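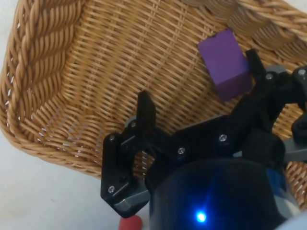 등나무 바구니는 물로 씻어도 되나요?

짧게 헹구는 정도는 되고, 오래 담가 두는 건 피하세요. 씻은 뒤에는 그늘에서 바람으로 말립니다.

작성자 perrine_r
중고로 산 바구니인데 틈에 먼지가 많이 끼었습니다. 예전에 산 Treltow 바구니는 물에 담갔다가 바닥이 휘어서 이번에는 먼저 여쭤봅니다. 안에 빵을 담을 생각이라 냄새 남는 세제는 쓰기 싫습니다.

답글 1 · agbeko
저는 물부터 안 씁니다. 마른 칫솔로 결을 따라 털고, 청소기에 솔 노즐을 끼워 약하게 빨아들입니다. 그다음 꼭 짠 행주로 한 번 닦으면 대부분 끝나요.
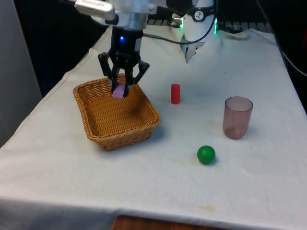 테두리는 꼬인 부분에 먼지가 숨어 있어서 면봉이 낫습니다. 빵을 담을 거면 면포를 한 장 깔고 쓰세요. 면포만 자주 빨면 바구니는 두 달에 한 번 털어 줘도 충분합니다.

답글 2 · taiong
저는 생각이 다릅니다. 등나무는 너무 마르면 갈라져요. 저는 일 년에 2번 미지근한 물을 뿌려서 20분 두었다가 말립니다. 12년 쓴 바구니도 아직 멀쩡합니다.

답글 3 · agbeko
니스 칠이 된 건 물을 뿌려도 안 스며듭니다. 칠이 벗겨진 데로만 들어가서 얼룩이 져요. 칠 여부부터 확인해야 합니다.

답글 4 · taiong
그건 맞습니다. 제 건 칠이 없는 제품입니다. 안 보이는 바닥 쪽에 물 한 방울 떨어뜨려 보면 압니다. 스며들면 무칠이에요.

답글 5 · perrine_r
떨어뜨려 봤는데 바로 스며드네요. 그럼 말릴 때 모양은 어떻게 잡나요? 지난번에도 마르면서 틀어졌습니다.

답글 6 · lacroix_g
제가 하는 순서입니다.

1. 바구니 안에 마른 수건을 말아서 모서리까지 채웁니다.

2. 흰 천을 깐 평평한 곳에 바로 세워 둡니다. 물이 덜 빠졌으면 천에 자국이 보입니다.

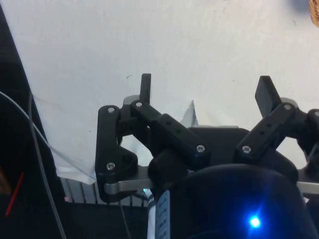

3. 수건이 축축해지면 새것으로 바꾸고, 밤새 그대로 둡니다. 드라이어는 쓰지 마세요.

답글 7 · agbeko
드라이어도 찬바람은 괜찮던데요. 장마철에는 그냥 두면 곰팡이 핍니다.

답글 8 · lacroix_g
찬바람이면 저도 반대는 안 합니다. 더운 바람에 손잡이 쪽이 터진 적이 있어서 적었습니다.

답글 9 · perrine_r
감사합니다. 월요일에 쉬니까 솔질부터 하고, 그래도 안 빠지는 데만 물을 써 보겠습니다.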